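Search tips Go

Kitchen tips: recording sink jobs for a learning arm

If you are gathering examples for an arm to learn from, the sink is a good place to start and a bad place to be careless. These are the habits we have settled on at Tranach.

Pick one job and stick to it for the session. Ours this month is lifting a chopping board out of the basin by its handle. Record 10 runs, stop, watch them back, then carry on. A fault in the first run is usually in all of them.

Move the board between runs. Turn the handle, tilt it against a side, slide it nearer the drain. If it always lies in the same spot the arm learns the spot and ignores the board.

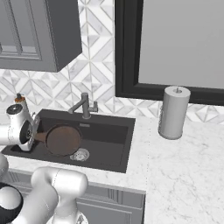 Simulated kitchen: gripper at the left end of the sink, by the handle of the board.

Do the first batch in simulation if you have it. Resetting takes two seconds and you can swap the worktop or the light without getting a cloth out. Keep those runs in a separate folder from the real ones – mixing them up is a nuisance to undo.

Leave the ordinary things on the counter. Soap and kitchen roll belong there in a real house.

Keep the failed runs and label them. We aim for 100 good ones per job and don't count drops.

Shares 2 | Comments 3

gravytrain: Do you slow the arm down near the basin wall?

Tranach tips: Yes, half speed once it is below the worktop.

plugchain: Moved our board after every run on Monday. Dull work but the grasps look better.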